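Home | Guides | Arms | Grippers | Cable care | Forum | Contact

Looking after the grippers on a two-arm paper folding cell

By Ngân Tôn

Paper is a lovely thing to teach a pair of arms with, and a dreadful thing to keep grippers happy on. I look after a two-arm cell at Trellirance that we call Hầu, and for most of the spring it has been folding coloured paper on a plain table by the window. In that time I've settled into a little routine for the fingers and the wrist cameras, and enough people have asked me for it that I thought I'd write it all down properly (with the kettle on, so forgive me if I wander).

You'll want a soft brush, a lint-free cloth, a 2 mm hex key, a torch and a pack of the same paper you normally run. Allow 30 minutes for the lot, longer the first time.

1. Look at the fingertips before you clean anything

Bring one arm down slowly until its tips rest on a sheet, then open the wrist camera view and have a good long look. Black fingers show every rub as a pale line along the ridges. A bit of that is only wear and I leave it alone. What I do mind is a burr at the very tip, so run a fingernail over it with the arm powered down, and if it catches, take the finger off and swap it.

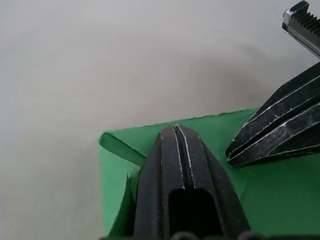
Tips down on the green sheet, with the other gripper coming in from the right.

Do look at your paper edges while you're there, too. A rough edge can come from a poor cut just as easily as from a tired finger, and I once spent a whole Friday blaming a gripper for a blunt guillotine!

2. Check that the fingers close evenly

Close the gripper on nothing at all and look at the slit between the fingers. You want it thin and the same width from the tip down. If it opens out into a wedge, loosen the finger screws a touch with the hex key, close the gripper again so the fingers find each other, and nip the screws up a little at a time, going from side to side. Please don't lean on them.

I do this over a bare bit of table with the paper pushed off to one side, so there's pale background behind the tips.
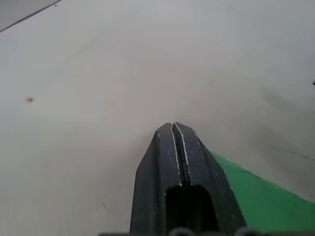
3. Brush out the dust

Paper sheds far more than you'd think. We'd run over 248 folds before I first took a finger off, and the fluff I brushed out would have stuffed a small mouse. Power down, brush from the base towards the tip, then wipe the fingers with the dry cloth. No oil anywhere near the tips, or your next sheet will wear it. Do the table as well, especially the patch where the two grippers meet, as that's where the bits like to gather.

Once you've wiped down, hold one arm still on the sheet and bring the other across at your normal working speed. Watch for the tips passing too close to one another, and stop at once if they touch.

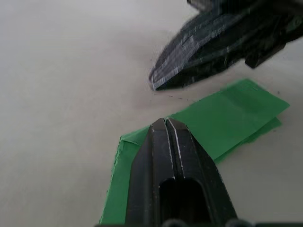 One finger holding the sheet, the other on the move, and a few dark specks on the table near its tip.

4. Sort the cables, then try a handover

Cables first. Each one should have enough slack for the wrist to turn all the way without tugging, but it mustn't be able to slide under a gripper or sweep the paper off the table. Move each joint through its range by hand if your arms allow it, and follow the cable with your eyes the whole way. Mine will always droop a bit whatever I do, so I check the loops against the worst pose I can think of and clip them back if they reach the work.

Now fold a sheet, put it in the right gripper and bring it to the middle of the table. Open the left gripper, line it up with the point of the paper and stop short.

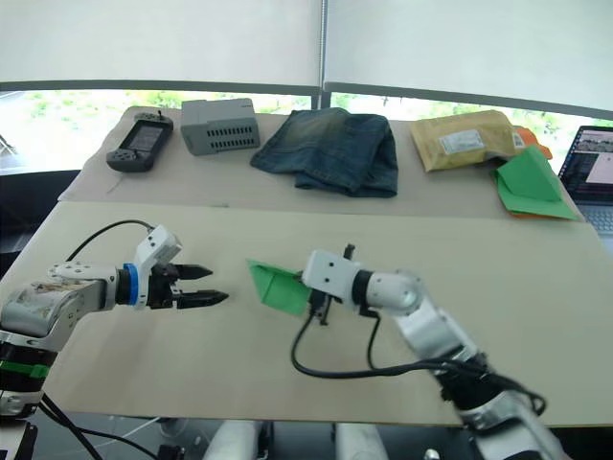 Close the last gap at your slowest speed and watch the point of the paper as the left fingers shut on it. If the point dips or twists, the two arms don't quite agree about where the middle of the table is, and you'll want to redo your arm-to-arm calibration before blaming the fingers. If it stays put, let go with the right, back away, and do the same the other way round. I like to see ten good ones in each direction before I write it up in the log.

Comments (3)

deswood_bench: Thank you for the note about oil. We had mysterious grey smudges all through August and I now have a fair idea where they came from.

Marled: Does the finger swap upset your calibration? Ours needs doing again every single time.

Ngân Tôn: Marled, mine only seems to mind if I fit a finger from a different batch, but I'd check it anyway. It takes five minutes and saves a lot of muttering.

Related guides

Fitting new fingertips to the Tevero gripper
Cleaning a wrist camera lens without scratching it
Arm-to-arm calibration on a shared table
Choosing paper for folding trials
Cable clips we've tried and what we kept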